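Minja: learning the hard seconds of a kitchen task

Gallery and notes, 2019-09-30

Minja is a training method for two-armed robots that work around furniture. We built it over the past year in simulation, in a set of kitchens called Dirwood that runs in our Pledico simulator. This page collects views from the work, with enough text to make sense of them. The full write-up is in review and will be linked here when it is out.

The people on the project are Séverine Cordier (learning method), Jeptoo Rugemalira (simulator and contact model), Pendo Makori (demonstrations) and Mwangi Masanja (evaluation). Diane Hawthorne wrote most of the Dirwood rooms and still fixes them when we break them.

What the method does

A long task in a kitchen is mostly easy movement. The robot moves an arm through open air, and small errors do not matter much. Then a finger meets a latch or a handle, and for a few seconds almost any error matters. When we train a policy on whole demonstrations, those few seconds are a small share of the data, and the policy treats them like everything else.

Minja looks for the contact parts first. It goes through every recorded demonstration and marks the stretches where a gripper touches something or is close to touching it. Each marked stretch becomes a practice session of its own. The simulator is reset to the moment just before contact, with the arm moved a little and the fixture moved a little, and the policy tries from there. Attempts that end in the right state are kept and mixed back in with the original demonstrations. The next round of training uses the larger set.

We run 3 rounds of this. We tried going further, and the later rounds cost computer time without changing the result in a way we could measure.

The demonstrations come from a person driving both arms at once. Pendo recorded 461 of them across the Dirwood rooms, and that is the whole starting set. They include hesitations, second tries and a fair number of clumsy approaches. We left those in. An early version of the set had been cleaned by hand, and policies trained on it did badly as soon as they were a little off course.

Views from the simulator

The policy gets a wide view of the room and a close view at the gripper. All rendering is done in Pledico.

Wide view: the tip of the right gripper against a small metal latch on the orange panel, with the left arm raised on the counter side.
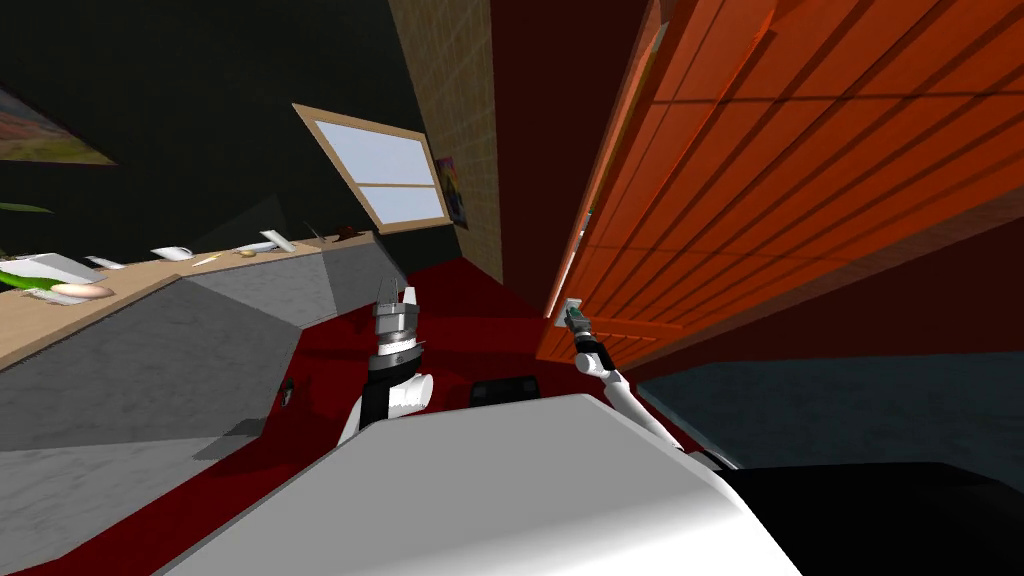

Close view: a green part between the two fingers, and the end of a long gray cylinder just past it.

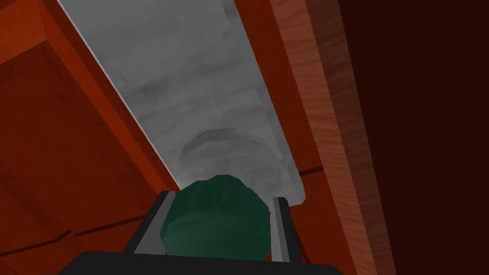

The two kinds of view do different jobs, and it took us a while to see how different. With only the wide view, a policy learns where to send the arms but guesses at the last bit of distance. With only the close view, it does well once it is near the right thing and wanders badly before that. Feeding both in at full strength all the time was better than either one alone, but it had a fault of its own. The policy leaned on the close view even during open-air movement, where that view may hold nothing useful.

Séverine's fix was to let the contact marks decide. During stretches marked as contact, the close view is weighted up. Outside them, the wide view leads. The policy has to predict for itself which kind of stretch it is in, and that prediction is trained from the same marks. It is a small addition to the network and it trains quickly.

Results so far

Mwangi ran the evaluation. The main test is 100 trials on latches and handles in rooms that were left out of training. The policy trained with Minja finished 66 of them. The same network trained on the plain demonstrations, with the same amount of computer time, finished fewer than half as many. We are holding the full table for the paper, where the settings can be listed next to the numbers.

Most of the failures fall into two groups. In the first, the fingertip reaches the fixture but pushes at a poor angle and slides off. The policy usually tries again, and often it tries the same angle again. In the second, the contact prediction switches too early. The close view takes over while the arm is still too far away, and the arm slows down and drifts. The second group got smaller with each round of training. The first did not change much, and we think it needs a better set of starting angles in the practice sessions.

Some notes for people who want to try this

The contact marks depend on the simulator reporting contact honestly. Jeptoo spent a long time on thin parts, where fingers could pass partly into a surface for a step or two and come back out. Those steps were being marked as separate contacts, so one press on a latch turned into a dozen tiny practice sessions. Joining marks that fall close together in time solved it. If your simulator does the same thing, do the joining before anything else.

Reset the whole room, including things the robot is not working with. We first reset only the arm and the fixture. Loose items on the counters kept whatever position the last attempt had left them in, and after enough attempts some kitchens were a mess. The policy picked up on it.

Keep the original demonstrations in every round at a fixed share. When we let the practice attempts crowd them out, the policy became good at latches and forgot how to get to them.

Room colors and surface textures are changed between demonstrations. This helps with the wide view. For the close view we saw little difference either way, so if rendering time is short, that is the place to save it.

Code and rooms

The training code is part of Detosero, our shared code base, under the folder with the same name as the method. The version there matches what is described on this page apart from the joining of contact marks, which is still on a separate branch. The Dirwood rooms are being checked for licensing on a few of the textures. Diane expects to release them in November, along with the list of which rooms were used for testing.

Questions about the demonstrations should go to Pendo, and questions about the test setup to Mwangi. For anything to do with Pledico itself, please write to Jeptoo and say which build you are on.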